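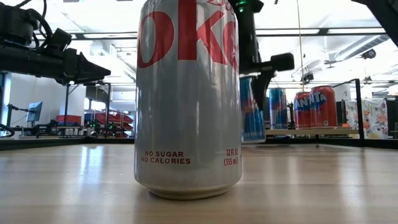
Section 5. Two-arm can table: setup and first run

For the Penia two-arm build, shared shop version. Read Section 4 (wiring) first. If you built yours at home on a smaller bench most of this still applies, just skip the notes marked SHOP.

Before you start

Both arms bolted down. Shelf in place. Power strip OFF. Laptop has the Dirnley control program on it, build 1807 or newer. Older builds load fine but they save the home position wrong and you will chase that for an evening.

You need:
Hex keys that came with the arms
Masking tape and a pencil
A few full drink cans, regular and slim
A few empties, same sizes
A tumbler or cup you don't care about
Soft cloth

CAUTION: Practice with empties. A full can squeezed too hard will split at the seam and the arm doesn't stop for soda. Keep drinks you plan to drink off the table while motors are on.

5.1 Table and frame

1. Wipe the tabletop. Sticky spots make cans drag and the force readings go funny.
2. Check the frame posts. Grab each one and shake. If it moves, tighten the foot bolts, then shake again.
3. Level the shelf. Put an empty on its side in the middle - if it rolls, shim the low end with tape.
4. Turn off any overhead light directly above the table if you can. Glare on the wood confuses the can finder worse than dim light does.

SHOP: the lights over the Trenton bench are on one switch with the rest of the room. Ask before flipping. If you can't, hang the cloth diffuser, see 5.4.

5.2 Arm check, power off

1. Move each joint by hand, base first, gripper last. Should be stiff but smooth. Any clicking, stop and go to Section 9.
2. Look at the cable along the upper part of each arm. It needs slack at full reach. Swing the arm all the way out and all the way back. If the cable goes tight anywhere, loosen the clip nearest the elbow and feed some through.
3. Open and close the gripper fingers. Check the pads. Shiny pads are worn pads, swap them.
4. Park both arms above can height. Tall cans are the ones that catch you out.

NOTE: Left and right are as seen from the laptop side. Everybody gets this wrong once. Put tape on the bases and write L and R.

5.3 Power up

1. Hands off the table.
2. Power strip on. Wait for the light on each arm. Steady green is good. Blinking means it can't see the controller - check the plug at the base.
3. Start the program. Pick "two arm, table".
4. Press Home. Left moves first, then right. They should never move together during homing. If they do, hit stop, the IDs are both set to the same number. Fix in Settings, Arm ID.
5. When both report Ready, save the position. Name it somthing you'll recognize later.

CAUTION: The stop button is the big one on the box and also the space bar. Space bar only works when the program window is in front. Use the box.

5.4 Cameras

1. Aim the overhead camera down at the middle of the table. Picture width should be set to 1536, leave the rest alone.
2. Side camera next. Clamp it low enough to see the bottoms of the cans and where they meet the wood.
3. Tighten the clamp, then mark its position with tape. You will bump it.
4. Run Camera Check with the arms parked. It wants a score of 93 or better. Lower than that is nearly always glare. Hang the diffuser, run it again.

NOTE: Silver cans score worst. Run the check with one standing near the center. If the silver one passes the colored ones will too.

NOTE: The Klinhom clamps hold OK but creep when the room gets warm. Re-check after lunch.

5.5 First pick

Empties only.

1. Stand one empty in the middle of the table, nothing within a hand's width of it.
2. Pick "single, right arm". Speed on lowest.
3. Watch the fingers come down. They should close on the straight part of the can, below the shoulder. Too high, they slip off. Too low, they hit the wood.
4. Adjust grip height in small steps until it lands right, and write the number down.
5. Lift, hold, put back. Repeat til it works every time, then do the left arm.

If the can tips: the finger is touching one side first. Nudge the gripper sideways in the offset screen, not by hand.

If the can dents: lower the grip force. Slim cans need less than you think.

5.6 Shelf runs

1. Line up cans on the shelf with finger room between them. Labels can face any way.
2. Put the tumbler at one end. It's wider than a can so it tells you fast if your shelf spacing is too tight.
3. Teach the shelf edge: bring the right gripper to just above the front lip and press Set Edge. Same for left.
4. Run "table to shelf" with one can. Then two. Don't jump to a full row.
5. Only now try full cans. Redo grip force first, about double the empty setting to start, then creep up if they slide.

CAUTION: Both arms can reach the middle of the table. The program keeps them apart only if the keep-out zone is switched on. It's off after every update. Check it.

NOTE: A leaning can is a bad pick. Arm will try anyway. Stop, stand it back up, restart from the last step.

5.7 Shutting down

1. Park both arms.
2. Save positions.
3. Hold the left arm, cut power, let it settle. It drops a bit when the motors let go. Same with the right if it's parked high.
4. Cans off the table, wipe up, lids on the pads.

SHOP: write your grip numbers on the sheet by the bench. The October sheet is full, start a new one.

Next: Section 6, recording and replaying a run.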